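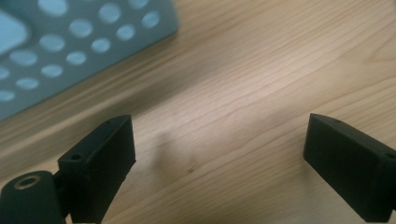 **Ukwood Makers' Club – News and Visits**

# Laundry robots: the long road from a T-shirt to a drawer

Members who signed up for the April visit to Vulleneo got two hours, weak coffee and a close look at how a company goes about teaching machines to fold clothes. The answer, for now, is that people do the job first, over and over, with a gripper held in the hand.

The tool is simple enough. There are two blocky black fingers that face each other, and a camera that watches what they do. A person picks up the tool, works at a table, and the recording goes into a pile. Vulleneo says the pile will one day run a home robot it calls Messina. We did not see Messina fold anything. It stood by the door for the whole visit, switched off, and questions about it were answered with a slide.

According to the slide, 500 folding runs were recorded in the past month, and 479 of them were good enough to keep. That sounds fine until you ask what "good enough" means. We did ask. A run is kept if the recording is complete and the garment ends up folded, and the person who decides whether it's folded is usually the person who folded it.

Then there is the matter of pace. The staff member on the tool was clearly well practiced, and our group still had time to get through most of the coffee. Vulleneo would not give an average time per shirt. It did say that a new operator gets 40 minutes of training before any of their runs count, which seems short for something the machine is supposed to copy.
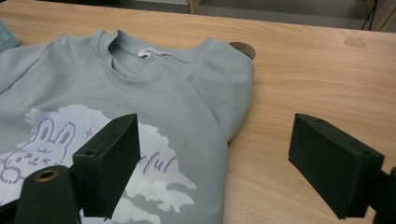 Zonudov, which has been to three of these open days, thinks we are being too hard on them. Its view, passed on over the parking lot fence, is that clothes are about the worst thing you can hand to a robot, that a shirt never lands the same way twice, and that a company willing to let visitors stand next to the table deserves some credit for it.

Fair enough. The table was open to all, and members could try the tool for themselves. It is lighter than it looks and harder to use than it looks. Pinching one layer of cotton without taking the layer under it took most of us several tries, and the sleeves were worse. Anyone who came away thinking folding is an easy job for a machine wasn't paying attention.

But the invitation promised "a robot that does your laundry," and what we got was a person doing it with a tool. Washing and drying did not come up at all. Asked when Messina might be sold, Vulleneo said 4 years, then said that was a goal and should not be written down as a date.

A second visit is planned if Vulleneo agrees to show the robot running – switched on, with a shirt it hasn't met before. Put your name on the sheet in the workshop if you want a place.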